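Notebook, Route Guide Workshop, May
Second entry of the month, evening, motel in Brurkosville

I said I would write these up the same night and for once I'm doing it, with my shoes off and a carton of noodles on the windowsill. Doina, the mileages are at the bottom so you don't have to dig for them. Segundo, please read the part on the museum before you change anything in chapter four, because I think we've both had it wrong since last spring.

I left Iordache at 6:40 in the morning to get the light on the bluffs. The old road runs along the foot of them for a good long while before it swings up to the highway, and the guide currently says to take the highway the whole way. I'd like us to change that. The old road is slower, and there's a washboard stretch past the cattle guard that rattled my thermos right out of the cup holder (coffee on the county map, sorry, the one with your pencil notes on it, Segundo), but you get the painted layers at eye level, pink and gray and a sort of mustard color, and there are three pullouts where a family could stop and eat a sandwich. At the middle one there's a sign about the lake that used to be there. It's badly faded. I copied what I could read onto the back of my gas receipt and stuck it in the pocket of this notebook.

Gas in Iordache was fine, and the station is open at six now. The one at the Burarau junction is closed, with plywood over the windows, so we must take that off the map page. Somebody following our guide with a quarter tank would be in for a long afternoon.

Burarau itself took up most of my day, and I was happy to let it. I'd forgotten how much I like that town. The main street is still five blocks of brick with the grain elevator at the end like a period, and the bakery still sells the fruit buns with too much cinnamon. I ate one standing up and bought another for later. The woman at the counter remembered Doina from two years ago and wanted to know if she ever found her sunglasses.

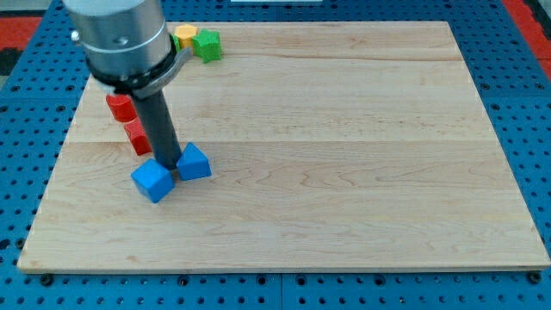 Now, the fossil museum. Our text says it's in the old depot and that the ticket covers the quarry walk. It moved over the winter. It's in the former high school, up the hill, and the depot just has a note taped to the door with an arrow. The arrow points the wrong way down Second Street, which cost me a nice walk and gave me a chance to see the little park with the concrete stegosaurus. He's been repainted green. I think I preferred him brown, but there was a toddler hugging his front leg, so what do I know.

The new building is much better for the collection. They have the long petrified log laid out whole in the gym, bark side up, with a rope around it, and the afternoon sun comes in through those high windows and wakes up all the reds. I stayed with that log far longer than I'd planned. The small finds are in the old classrooms: leaf prints, fish, a drawer of teeth you can ask to have pulled out for you. Ask! They like being asked. The young man on duty went through the whole drawer with me and had a story for nearly every tooth.

The quarry walk is now a separate ticket and you have to book it at the desk before noon. I got there at twenty past one, so I missed it, and I'll need to go back or one of you will. I'm leaving that paragraph in brackets until someone has done the walk with their own feet. I was told it's 90 minutes at an easy pace and that there's no shade, but I'd rather have it firsthand.

Altitude, for the sidebar: the lookout behind the museum has a brass plate that reads 2,999 feet. A man up there with a very old beagle informed me that the town has been arguing for years over whether to build up the platform by one foot. I'd love to get that into the book if we can find the room.

From Burarau I drove on to Emel, which I had down as a ten-minute stop and should have known better. It's tiny, a post office and a diner and a row of cottonwoods, but the rock shop is still going, and it has spread into the lot next door. Bins and bins of it. Polished slices by the door, rough stuff out back, and a hand-lettered sign that says 1,000 ROCKS, NO TWO ALIKE. I bought a piece of agate the size of a walnut for 99 cents and have been turning it over in my hand all evening. We should tell people to bring cash, as the card reader was sulking. We should also repeat the warning about not picking anything up inside the park boundary, and I'd like it in the Emel section as well as the front of the book, where I suspect people skip it.

The diner in Emel does pie until it runs out. It had run out.

I got into Brurkosville a little before seven with the sky going purple behind the water tower. The motel has changed hands and the rooms have been painted, the beds are good, and the ice machine is right outside room four, so we might suggest asking for the far end. I'm in room four.

To do, in no real order:

Redraw the Burarau inset with the museum up the hill. Doina, do you still have the base file?
Take out the junction gas station.
Write up the old road from Iordache, with a line about the washboard and low cars.
Call the museum for winter hours. I forgot to ask, being busy with teeth.
Quarry walk, whoever is nearest.
Find out what the faded sign says in full. Segundo, you might try the county library.

Odometer: Iordache to Burarau by the old road, 41 miles. Burarau to Emel, 17. Emel to Brurkosville, 33. I reset it at each town sign, same as always, so they should match the way you did yours.

The second bun survived the trip and is breakfast.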